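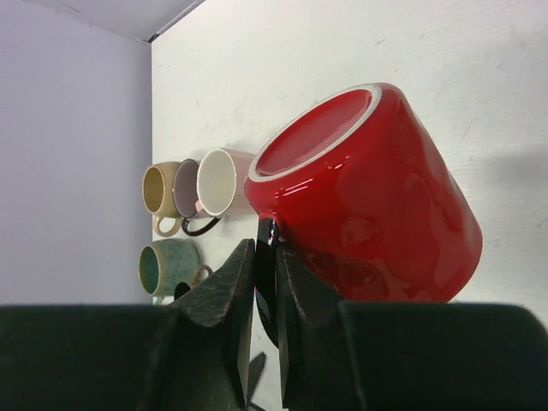
Wrist view, Plitamar grasp planner, handle mode. Red mug, four others still on the table.

Reviews > Robot Software > Grasping and Motion > Plitamar

Plitamar review: good planner, grumpy config

Short version for people in a rush (me too). Plitamar is a grasp and motion planner for small arms with two-finger grippers. Takes your camera feed, proposes grasps, scores them, plans the path. I've been running it since October on our mug bench, replacing Clistent, which we'd used forever and mostly tolerated.

Setup

Not great. Install was fine, calibration was not. The hand-eye wizard wants 10 poses and if you bump the table on pose nine you start over. No resume. Did it three times the first evening. The result was solid though, haven't touched it since.

Config lives in one giant file. 204 parameters, and maybe a third have a comment. "approach_bias" goes from 0 to 1 and the docs say "adjust as needed." Thanks.

Perception

The good part. Shiny glaze was always our headache, the highlights used to punch holes in the depth map and Clistent would then plan straight into the hole. Plitamar fills in the shape from a fitted model first and grasps second. On the glossy red mug with the black handle that makes a big difference. Highlights all down the side of it and the fit still comes back clean most tries.

Handle mode is worth the upgrade alone. It segments handle from body and clamps there, fingers either side, body left alone. You can lock it on or let the scorer pick between handle and rim. I lock it on. The scorer has a thing for rims that I don't share.

Clutter is weaker. When mugs overlap from the wrist view, like the tan, lavender-pink and pale pink ones in their row, it sometimes merges two neighbors into one long blob. Raising the split threshold helps, but then a handle becomes its own object. You end up picking your poison. Speckled glaze (the green one) gave me no trouble at all, I expected it to.

Planning

Fast. Paths are smooth and it doesn't do the weird elbow swing Clistent loved. One gripe, and it's a big one: the tilt of whatever you're holding is not a constraint by default. It'll happily carry a mug mouth-sideways if that path is shorter. Fine for empties. For anything else go find "keep_upright" under the experimental tab, why is it under experimental, and accept slower plans.

Also it doesn't add the held object to the collision model unless you check a box. Check the box.

Tooling

Replay viewer is lovely. Scrub the wrist video and the grasp scores move along with it, click a rejected grasp and it tells you which rule killed it. I use this more then anything else in the package. Export to CSV works. Export to the Isstead log format says it works, drops the timestamps. Filed a ticket, got an answer from Jana Görtz on their support side same day, with a patch script. Script fixed it. Real fix is supposedly in the next relase.

Python API okay. Names a bit long. Async calls swallow exceptions unless you set a flag, so set the flag before you lose an afternoon like I did.

Numbers

Left it cycling on the bench, logged 3,951 grasp attempts so far. Won't quote a success rate, I changed settings too many times along the way for it to mean much. Logs get big: past 2,000 attempts in one session file the viewer starts to crawl. Split your sessions.

Compared to the others

Clistent: easier to set up, worse on anything shiny, no handle mode. Still ok for boxes and cans.
Abubakar: nicer scripting, much better docs, but planning was slow on our machine and I gave up tuning it after a week. Might suit you if you write your own perception and only want the motion half.

Who should get it

Small labs and shops picking up curved, glossy, awkward stuff. If all you move is cartons, save the money. If you hate config files, wait for the settings editor they keep promising.

Four out of five. Would be four and a half with comments in that file.

Update: newest point release lets the calibration wizard resume. Haven't tried it, not recalibrating just to find out.

We use cookies to remember your settings and count visits. Accept | Manage choices

Contact | Copyright, all rights reserved | Back to top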